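So I finally got the grasp planner to stop arguing with itself! If you read my April post you'll remember the wrist would flip all the way over for no good reason, and I blamed the solver for weeks. Poor solver. It was me, mixing up two rotation conventions in one tiny helper file.

Darragh Geraghty spotted it while I was complaining over lunch (thanks, Darragh – I owe you a sandwich). I'd been staring at joint plots forever and never once opened that file.

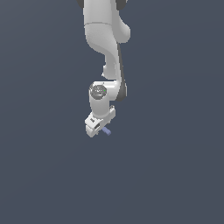
After the fix I set up a batch of 2000 random cylinder poses in the simulator and let it run while I did laundry. It took 60 minutes, mostly because I still check collisions in the dumbest way possible. Only 9 came back with no plan at all, and I'm pretty happy with that!

Next up is the cost function. Right now it doesn't care how twisty a path gets as long as it's short, so I want to add a penalty for big wrist turns and see what that does to planning time. I also need to rename everything in the config, because I have five settings with "offset" in the name and I can't keep them straight.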